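The Bell at Geltthorpe, and Why I Skipped the Unveiling

May 2021
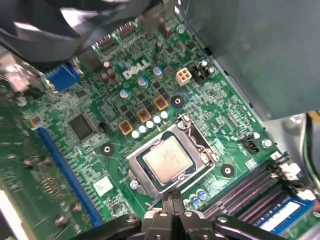
They finally put the memorial up in Geltthorpe, and I did not go. I want to write down why while I still remember my reasons, as I have already had two emails from folks back home asking if I was sick (I wasn't, thank you, just the usual knee). I grew up 11 miles from the Pallovden mill, close enough that we heard the noon whistle on a still day, and I was in grade school the October it burned. So you would think I'd be first in line for a folding chair. My trouble is with how the town council has handled the whole thing, and with what they decided was worth remembering. I've spent my working life around computers, and when I look down into an old Dell, at the processor sitting square in its silver bracket on that green board, I know there's a right order for taking it apart and a right order for putting it back. A town council ought to have some order to it too. Ours picked the stone first, then the date for the ceremony, and only after that did somebody think to ask the families.

I watched the video of it on Friday night. It ran a long time. There was a brass group, which I liked very much, and then the speeches, which I liked less and less as they went on. The council president talked about resilience. The man from the Bosik company, who own the land now, talked about resilience and parking. Our state senator, up for reelection in the fall, managed to get from the fire to his highway bill in 2 minutes flat, and I had to go put the kettle on.

What I did not hear was a word about the doors. Anyone from the valley over a certain age knows about the doors. The state put out a report the next spring, and my mother kept our copy in the drawer with the good tablecloth, and it said plain as anything that the side exits on the loading floor had been chained. It said the inspector had written it up twice before. The report was read aloud at our church one Sunday and people walked out in the middle, some crying and some mad that it was being read at all. That is what I remember, more than the smoke.

The plaque says "a tragic accident." I wrote the council a letter about that wording last winter and got back a very nice form reply thanking me for my interest in the Csonka Street improvements. I wrote again. Same reply, new signature.

I do want to be fair - the bell itself is lovely. It's the old shift bell, cleaned up and hung low enough for a child to touch, and on the video you could see children doing just that. The fund drive brought in $1,963 from bake sales and the like before the company matched it, and I know what those bake sales took out of people's weekends. I sent them 100 dollars myself, before I had seen the wording, and I don't want it back.

But I do want a second line on that plaque. It wouldn't have to be long. The name of the report and the year would do, so that some kid with a school assignment could go look it up at the library and read about the doors for herself. There's a council meeting every month and they have to let you speak, even if you moved away (I checked!). I'm planning to drive over for the next one if the knee allows, and I'll bring my mother's copy along in a plastic sleeve. If you're from the valley and you'd like to ride with me, leave a comment and I'll write you back. I'm bringing sandwiches.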